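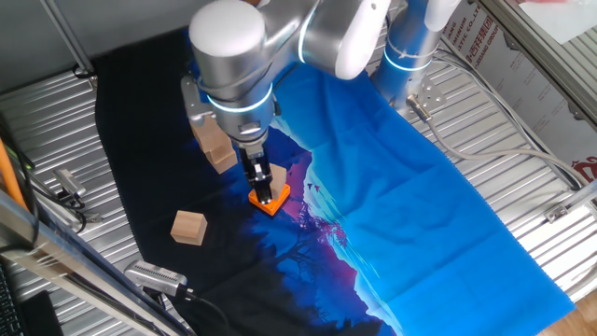
Section 4. Changing and checking the table cloth

Read this section before you put a new printed cloth on the two-arm cell. For the blocks and the orange piece, see also the Rarnora parts sheet.

4.1 Before you start

Caution: The arms stay powered while their ring lights are on. Stop both arms from the control screen, press the stop button and wait for the rings to go out before you reach over the table.

1. Finish or cancel the current run. Do not lift the cloth with a piece in the gripper.
2. Drive each arm to its park position at slow speed, then stop it as above.
3. Take all blocks off the table and put them in the tray marked Dramcombe.
4. Write the job number in the cell log. The last change of cloth on this cell was job 487.

4.2 Fitting the cloth

5. Lift the old cloth from the left edge. Move the camera and sensor cables clear first. Do not pull the cloth out from under them.
6. Wipe the ridged metal with a dry cloth. Grit in the grooves shows up later as a block that rocks when the fingers close.
7. Lay the new cloth with the dark trees to the left and the blue mountains to the right. The saved camera settings assume this way round.
8. Leave bare metal showing along the left and right edges. The cloth must not reach the mounting plate of the second arm or lie over its grey cable.
9. Smooth the cloth by hand from the middle outwards. Soft folds in the blue part are acceptable. A fold that tips a block is not.

Note: A frayed edge can stay in use if no loose thread reaches the pick area. Trim threads with scissors. Do not pull them.

4.3 Checking the grip height

10. Put the orange piece flat on the cloth near the middle and place wooden blocks near it, at least one of them close enough that the open fingers have to pass beside it.
11. Leave one more block by itself on the dark part of the print.
12. Close the guard, release the stop button and load program 1,023 (Vadotico menu, Tests).
13. Run at the slowest speed. The arm comes down over the orange piece with the fingers pointing straight down. Keep a hand on the stop button.
14. Watch the fingertips as they close. They should take the piece by its sides without dragging the cloth. If the cloth bunches up, stop, raise the grip height by one step and run again.
15. Repeat with the single block on the dark part. If the camera does not find it, raise the exposure by one step. Do not move the lamp.

The test is passed after 18 clean picks in a row. Start the count again after any change.

4.4 If something is wrong

Fingers touch the neighbouring block: check the wrist bracket screws, then the Gunawan offset table.

Piece found but missed to one side: the cloth has probably been laid over a sensor lead. Go back to step 5.

Second arm will not park: check that its cable runs freely to the frame and is not caught.

Steps 8 and 14 revised 6/17/25 by Inna Mykhailiuk. Send corrections to Marta Hladun.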